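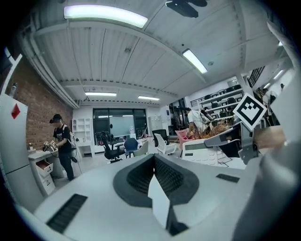

Home | About us | Method | Results | People | Contact

About Fleltard

Fleltard is a small research company working on how robots learn jobs done by hand. We collect recordings of people doing ordinary tasks with hand-held grippers, and we train and test control software on what we collect. Most of our work is on one method, called Bultum.

Solange Caron and Marcus Lindgren started the company after several years of trying to teach robot arms by steering them from a distance. Steering was slow. A task that takes a person a few seconds could take a minute or more, and the arm ended up copying the hesitations along with the task. They wanted the person to have the tool in their own hand, moving at their own speed, with the robot brought in only at the end.

How the work is done

The person recording holds the gripper and does the task directly: opening a drawer, putting something away, clearing a counter. A headset can be worn during the session, and its track of the head and hands is stored next to the gripper's own record. The printed marker cards on the grippers give us a fixed point to measure from when we work out how far the fingers are open.

We record in a working room with a brick wall, a fridge, shelves and too many chairs. Early on we used a bare bench with a grey cloth behind it, and the results were good on that bench and poor everywhere else. Since then we have left the room as it is and moved the furniture between sessions.

What Bultum does

Two people rarely open a drawer the same way. One pulls straight back, another hooks the top edge and leans. If all of these recordings go into training together, the robot tends to learn an average of them, and the average often misses the handle.

Bultum sorts recordings by the moment of contact before any training begins. It looks at the last short stretch of movement before the fingers touch the object and groups recordings that approach in a similar way. The robot then learns each group separately and picks one at the start of an attempt. It does not switch halfway through.

Hazel Park wrote the first version. Kwok-wai Kwan rebuilt the sorting step so that it no longer needs a person to label the contact by hand, which used to take up most of a Wednesday.

What we have found

Our main set holds 1,785 recordings, made by 133 people. We compared Bultum with plain training on the same recordings, using 400 attempts for each on household tasks the robot had not been set up for specially. Bultum did better on drawers, cupboard doors and anything with a handle. On soft items such as cloths and bags there was no clear difference, and we don't yet know why. Mei Blackwood is looking at this now — her first guess is that contact with cloth is spread over too long a time for our sorting to catch.

We also found that slow, careful recordings were not better than ordinary ones. We used to ask people to take their time. We stopped asking in March.

The method has limits. It needs several recordings of each approach, so a rare but sensible way of doing a job can be dropped from the set. It takes no account of force. If the first choice of group is wrong, the attempt usually fails, and the robot has to go back and start again.

Tools and partners

Mimanar is our recording software. It lines up the gripper and headset records and flags any session where the clocks have drifted apart. We use it every day and share it with research groups who ask. The Esposito workshop makes our gripper shells and repairs the ones that get dropped.

Visiting and taking part

We take on paid recorders throughout the year. No technical background is needed, and a session lasts a morning or an afternoon. Left-handed people are especially welcome, as we have too few recordings from them. Students looking for a placement should write to Solange with a short note on what they would like to work on.

Comments

R. Doyle: Does the sorting still work if the same person did every recording? We only have one recorder in our lab.

Kwok-wai Kwan: It runs, but you will probably get one or two large groups and not much benefit. Ask a few colleagues to do ten each.

petra_m: Did a session in the spring. My wrist was a bit tired by the end but the breaks were long enough. Would do it again.

Tomasz: The link to the results page goes to the contact form.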